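Fimix Floor Cloth, Blue, Pack of 20

Item no. 1287
Brand: Fimix
Sold by: Prekdale Janitorial Supply
Availability: In stock, ships from our Petgate warehouse

The Fimix floor cloth is a general-purpose cleaning cloth for hard floors. Use it by hand for spills and edges, or wrap it over a flat mop head up to 16 inches wide. It works on vinyl, sealed concrete, ceramic tile and painted wood. We do not suggest it for unsealed stone or rough brick, which will pull the weave apart.

Cloths come folded in a resealable bag. Wash them once before first use. The blue dye is fixed, but new cloths shed a little lint and pick up water slowly until the finish is out of them.
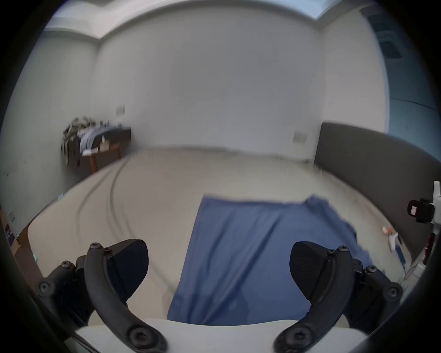 Blue cloth on a beige floor with scuff marks.

For black heel marks, dampen the cloth with warm water and a drop of neutral floor cleaner, lay it over the mark for a minute, then rub along the line of the mark. Old marks may need a second pass. If a mark has gone through the floor finish, a cloth will not take it out - the area needs to be stripped and recoated.

Details
Fabric: polyester and viscose blend
Weight: 296 gsm
Size: 20 x 24 inches
Edges: overlocked on all four sides
Pack weight: about 34 ounces

Care
Machine wash hot with similar colors. Tumble dry low. No fabric softener, no bleach. Keep cloths used with floor wax or oil soap out of the regular load.

Ordering
Sold by the pack only. Orders placed before noon leave the same day. The same cloth is available in green and yellow for sites that color code by room. The gray version was dropped in December and will not be restocked.

Unopened packs can be returned within 30 days. Opened packs cannot be returned unless the cloths are faulty.

Often ordered with
Royer flat mop frame, 16 inch
Royer neutral floor cleaner, 1 gallon
Fimix wringer bucket

Page updated 2026-05-02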